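Piditz Table Utensils, data card

Summary

Piditz is a set of 917 short recordings of serving utensils being put away in a tray on a dining table. It covers serving spoons, rice paddles and similar long-handled pieces. Knives were left out. The set was put together under the Pusteo household series and is maintained by Baptiste Leclerc.

Setting

All recordings use one large table with a white, fruit-printed tablecloth. The cloth stays on throughout, creases included. The tray is long, grey and round-cornered, and it holds several pale utensils at the start of most recordings. Pieces overlap in the tray and are not sorted by length.
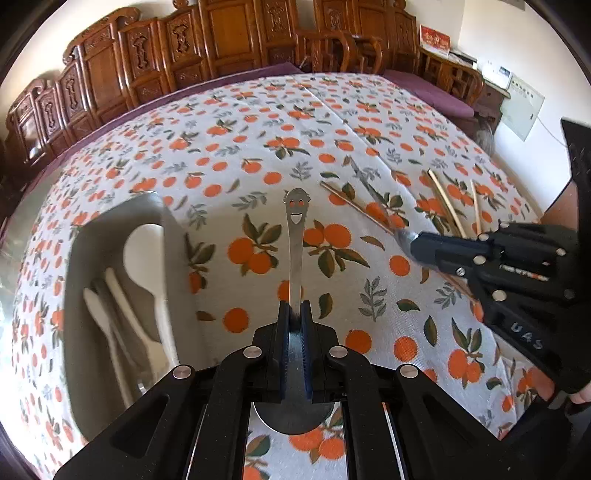
Labels are given per utensil, by type and material group (metal, pale, dark). A spoon keeps its type label whichever end is up. Decorated handles, such as the one pierced with a smiling face, have the tag "cutout" – the cloth print shows through the openings and has caused segmentation errors in earlier versions.

Files

index.csv – one row per recording
labels/ – utensil type, material group, tags
splits/ – train and test lists

Known issues

Rice paddles and wide serving spoons are confused in 2 label files; see the Granström notes in the index. White utensils have weak edges against the cloth. The planned size was 1,000 recordings; the remainder failed the label check and will not be released.

Changes

Version 2, December: "cutout" tag added, Peradska label names dropped.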